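Speaker notes, "Where Does the Toothbrush Go?"
Vulside community hall, the small room, evening slot

Get the lights up before I start. Last time in Dernport I talked for ten minutes in the dark and half the room thought a film was coming.

Opening

Hi everybody, thanks for coming out on a cold January evening to hear a grown woman talk about toothbrushes! My name is Els Kramer, I've been sorting other people's stuff for a living for a good long while now, and the question I get more than any other (more than attics, more than tax papers) is what to do with the bathroom drawer. You know the drawer. Hotel combs, a dried-up mascara, and so many toothbrushes.

Ask for hands: who has a toothbrush at home and doesn't know whose it is? Wait for the laugh. Put my own hand up too.

The Geerts house

Tell the Geerts story here, keep it short. Family in Olon, two bathrooms, three kids, a grandmother who stayed every other month. I asked them to bring me every toothbrush in the house, and they went off in all directions and kept coming back with more. Toiletry bags, the camper, the shoe-cleaning box, the glove compartment of the car! The father was sure his was the blue one. So was the middle kid. They'd both been sure for weeks, and I let them work that out between themselves while I had my coffee.

(If the crowd is squirming at this point, good, let them squirm a little. Then move on.)

What I want people to take from the Geerts family is the pile. You can't sort things while they're still in six different places. Bring them to a table, any table with decent light, and dump them out where you can see every single one. Then line your bins up along the back, so that your hands stay free at the front and nothing gets knocked to the floor.

Slide: the pile and the bins

Bins don't need to match. I'm going to say that again because people spend real money on matching bins. You want containers that look different from each other, so your eye learns them fast. A gray one, an orange one, a white basket with holes in the sides, whatever you've got under the sink. Let one or two brushes go into each before you decide what that bin is for, and get the greens together early, they're easy to spot and it feels like progress.

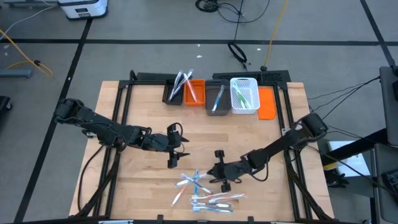 Marloes Van der Linden wrote to me after the Dernport evening that she'd tried going by color and it fell apart in her house, where four people all like green. She ended up sorting by where the brush lives now: upstairs, downstairs, travel, cleaning. Her point was that color only works when everybody agreed on colors in the first place, and I think she's right, so I've changed this part of the talk.

So, two ways to do it. Color if you live alone or with people who keep to their own color. Place if you don't. Pick before you pick up the first brush, and stick with it to the bottom of the pile, even when you get that itch halfway through to start over. I get the itch every time.

Read out Marloes's four groups slowly, people write them down.

A word about see-through handles. Clear ones are awful to sort by color! They take on the look of whatever they're lying on. If you've got clear brushes, give them their own bin right away and sort them out last. Clear with a bit of red, decide once which side it belongs on and don't argue with yourself about it.

Keep one tray or bin empty. Use a flat one if you have it. This is for the ones you can't place, and I'd rather you had somewhere to put them than stood there holding one for five minutes (I have stood there holding one for five minutes). At the end you look at what's in the tray and you're allowed to throw it all out.

The numbers bit

I keep a tally from my home visits, it's in the blue notebook, bring the notebook. So far it stands at 852 toothbrushes, and 732 of those went in the trash or down to the cleaning bucket. Pause here. In Dernport somebody gasped.

Don't get drawn into the electric heads question, it eats the whole evening. Say I'll talk about it over coffee.

Old brushes, second life

Keep 2 for cleaning. Grout and the faucet, that's plenty. Snip a corner off the bristles so they never wander back to the cup. Gilles Brunet will be in the second row and will want to tell everyone about bicycle chains. Let him, it's a good tip and he tells it well, but take the microphone back afterward.

Wrap-up

Everyone does their own drawer this week. There are 80 handouts on the chair by the door, with the four groups on one side and a blank list on the other for people who want to make up their own.

Coffee is at half past eight. Give the hall key back to Pieter Van Leeuwen, and ask him about the radiator.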